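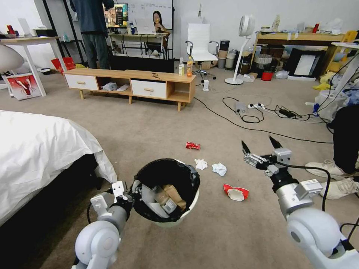

Figure 4.1 Two-arm pickup task, with the left gripper holding the rim of the bin.

Chapter 4
Breaking a Chore into Steps

Picking up trash is a job most people do without thinking. A robot has to be given every part of it. In this chapter you will take one household chore and turn it into a plan that your team can program, test and repair.

The chapter follows a project by four students in the robotics club at Orkholm: Renji Kubo, Wakana Imai, Lourenço Lobo and Noboru Uchida. Their task was to clear a carpet of small trash with two arms and one bin. The rules gave them 13 weeks and allowed no changes to the room between runs.

The team's first plan had one line: "Pick up the trash and put it in the bin." Imai tried to write code from it and stopped almost at once. Which piece comes first? Which arm moves? What happens if a gripper closes on nothing? By February the plan had grown to 40 lines — most of them about what to do when a grasp fails.

Look again at Figure 4.1. A crushed can and a crumpled tissue are both small, but they should not be gripped the same way. The can is fairly stiff and may roll. The tissue has no firm sides and lies close to the carpet, so the fingers must come down low before they close. The team sorted objects by how they would be held and left the material out of it.

The bin raised a separate question. A light bin can tip or slide when something catches on the bag. Lobo suggested giving one arm the job of holding the rim while the other arm did the picking. This made the program simpler, but it also meant that the picking arm had to reach every piece on its own. You will work through that trade in Section 4.3.

Terms used in this chapter

Subtask: a part of a job with a clear start and a clear end.
Precondition: something that must be true before a subtask begins.
Recovery step: what the robot does after a subtask fails.

Before you start

Choose a chore you did this week. Write it as a list of subtasks and give each one a precondition. Keep the list — you will add recovery steps to it in Section 4.2.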